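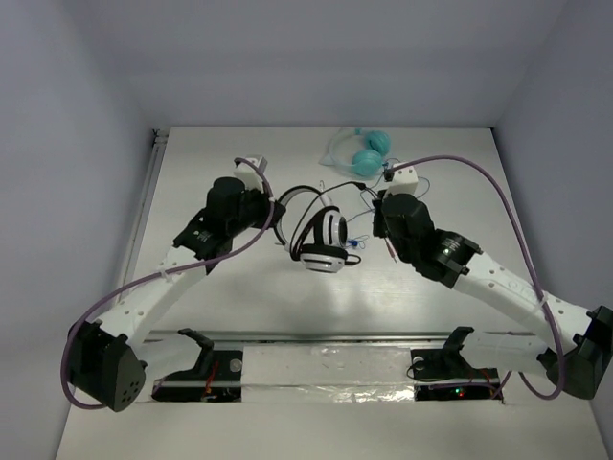 Two arms, two pairs of headphones, one shared tabletop. The purple cables are the part I fuss over most.

How I Set Up a Two-Arm Table Before Anybody Presses Go

I've been asked for my bench rules so many times that I finally typed them up. They're written for small tabletop arms working on everyday stuff, and they're house rules, so if you have an official risk assessment or a manual from whoever made your arm, that comes first. Okay? Okay.

Step 1: Cables

Start here, with the power off. Grab each arm (gently!) and walk it through the whole range it's going to use while you watch the cable. You want enough slack for the worst pose, plus a bit, but not so much that a loop can drop into the gripper or snag the other arm. I tie the cable to the forearm, leave a generous bend at the elbow, then move the arm all over again to check. Pull the tie until the cable stays put and stop there. If it's pinching the jacket, it's too tight. Snip the tail flush, those things scratch like crazy.

Step 2: Mark who works where

Each arm gets its own side, and the strip in the middle is shared. My rule is that only one arm moves through the shared strip at a time unless the task really needs both, and then both run at 25 percent of our normal speed until we've done 4 clean runs in a row. Sorcha Tierney thinks I'm a chicken about this. Sorcha has also replaced more fingertips than I have, so there.

Step 3: Sort out your objects

Floppy things are harder than boxes. Headphones are a great example, because the cord goes wherever it likes. Before a run:

Lay the cord where you can see all of it, with no part of it under an arm.
Keep the spare object well back from the one you're working on, cord included.
Decide which arm takes the body and which takes the cord, and write it on the run sheet.
Set the grip force on something you don't mind breaking.

And don't let the arms pull against each other! If one is holding a headband and the other has the cord, the second one should stop well before the cord goes tight. We set our pull limit in February after a long argument with Ottó Jakab, and I'll admit his lower number was the better one.

Step 4: Hands out, then power

Say "hands out" out loud, wait for everyone to answer, then switch on. Yes, even when you're alone (I feel silly every time). The stop button lives within reach of the person running the test, never behind the table. Press it once before the first run of the day to be sure it does its job.

Step 5: When something snags

Stop first. Don't reach in to free a cord while the motors are on, even if it's a tiny tug. Power down, support the arm so it doesn't sag onto the table, and untangle by hand. Then go back to Step 1 for that arm and write down what caught on what. Our snag log at Trellness has 57 entries so far, and I reread it whenever I move a cable tie.

Last updated May 20, 2018. I still owe you the section on gripper pads.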